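Gimlow Open Day Set

README, revision 4

Summary
Gimlow Open Day Set holds short manipulation recordings made with hand-held grippers during the Fasunley open day in January. Visitors handled soft household items on a bed while the gripper camera recorded. The set was prepared by Sixten Hedlund (recording) and Nicanor Montes (checking and packaging).

Contents
1000 clips were recorded and 800 are released. Clips were withheld if the camera view was blocked at the moment of grasp or if a visitor's face was visible. Each clip has one task label and one operator code. Codes are random and were not kept with the sign-up sheet.

Demonstration setup
The bed station ran from 10 a.m. to 4 p.m. Each visitor watched one demonstration by staff, then made up to 12 attempts with straps, strings and small fabric items. Household clutter was left in the background on purpose — earlier Pongsiri recordings used a bare table, and models trained on them did poorly in furnished rooms. Both hands could be used, each with its own tool.
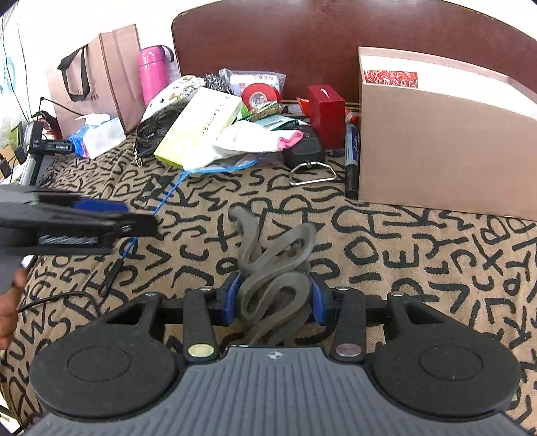
Can the clips be used to train a policy for a fixed robot arm?
Only after the camera poses have been converted to the arm's base coordinates. The conversion script is in the tools folder and expects one calibration file per gripper.

Labels
Task labels are pick, fold, pull and release. A clip containing more than one action carries the label of the first. Failed grasps are kept and marked fail in the outcome column — do not drop them when reproducing the baseline.

Known issues
Timestamps from the left and right tools drift in longer clips. Use the sync column for pairing, not the file times.
Grip width is missing for clips recorded before the noon restart.
Thin strings are often lost in the compressed preview videos. The full-size videos are unaffected.

Splits
Train and test are divided by operator code, so no visitor appears in both. The split file was regenerated in revision 4 after two codes were found to belong to the same person. Scores from earlier revisions should not be compared with current ones.

Access
Files are on the Stelport server under gimlow/openday. Report label errors to Nicanor Montes with the clip number and the revision.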